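Section 4: Loading and Running a Feature on the Tillari 2 Projector

Last revised Thu 18 April

Read this section through once before you thread a print for the first time. It covers 16mm prints with optical sound. For silent prints and home movies shot on a Bolex or similar camera, see Section 6, as the speed setting is different.

Before you start

Check that the first reel is wound heads out. The leader should carry the title, the reel number and the word HEAD. Many older westerns were split over three or four reels for rental and the cans were often mixed up, so go by the leader and not by the label on the can.

Stand the projector on a firm, level surface with its rear vent clear. Do not switch on the lamp yet.
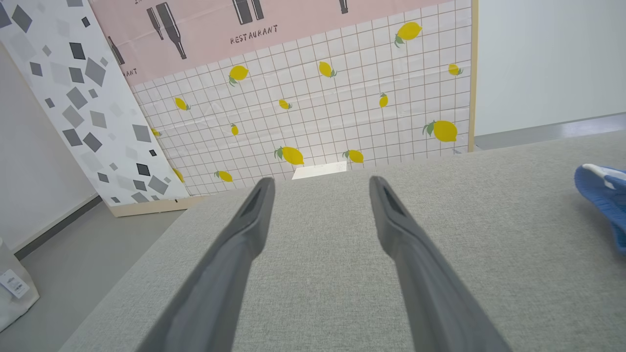
Fig. 4-1. Light gray woven fabric surface.

Threading the film

1. Set the main switch to OFF and the speed selector to SOUND.

2. Place the full reel on the front arm. The film should come off the reel toward you, with the sprocket holes on the side nearest the operator. Close the arm latch.

3. Pull down five feet of leader.

4. Open the gate and pass the leader under the upper sprocket. Close the sprocket shoe until it clicks.

5. Form the upper loop. It should reach the red line on the housing.

6. Lay the film in the gate channel and close the gate.

7. Form the lower loop, then take the film around the sound drum. The film must lie tight against the drum. A slack wrap gives muffled dialogue and a flutter in the music.

8. Pass the film over the lower sprocket and on to the take-up reel. Turn the reel by hand until the leader grips.

9. Turn the inching knob two full turns and watch both loops. If either one shrinks, open the gate and thread again from step 4.

CAUTION: Never force the inching knob. If it stops, a sprocket hole is torn or the film is off its teeth.

Setting the picture shape

Most westerns made before the early 1950s are full frame and use the standard aperture plate. Scope prints need the Bansal lens adapter (part 713) and a wider screen. If riders and horses look tall and thin, the print is scope and the adapter is missing. If they look short and wide, the adapter is fitted to a print that does not need it.

Note: Turn the adapter until fence posts and door frames stand upright, then lock the collar.

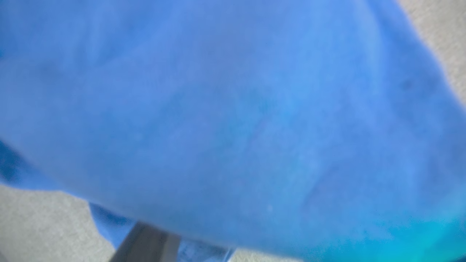

Can I leave a reel threaded overnight if the show is the next day?
It is better to take it off. Film left in the gate takes a set at the loops, and the picture may jump when that part goes through.

Running the show

1. Switch the motor on and let it run until the countdown reaches the gate.

2. Switch the lamp on and focus on the countdown numbers.

3. Bring the volume up slowly from zero. Gunfire on older tracks is much louder than speech, so set the level during a talking scene - not during the titles.

4. Stay within reach of the projector for the whole reel. If the picture starts to roll, press the loop restorer once.

Reels over 1,310 feet need the long rear arm, sold separately by Turkel.

CAUTION: The lamp housing stays hot after the show. Run the fan with the lamp off before you open it. Replace the lamp after 300 hours of use.

Rewinding is covered in Section 5.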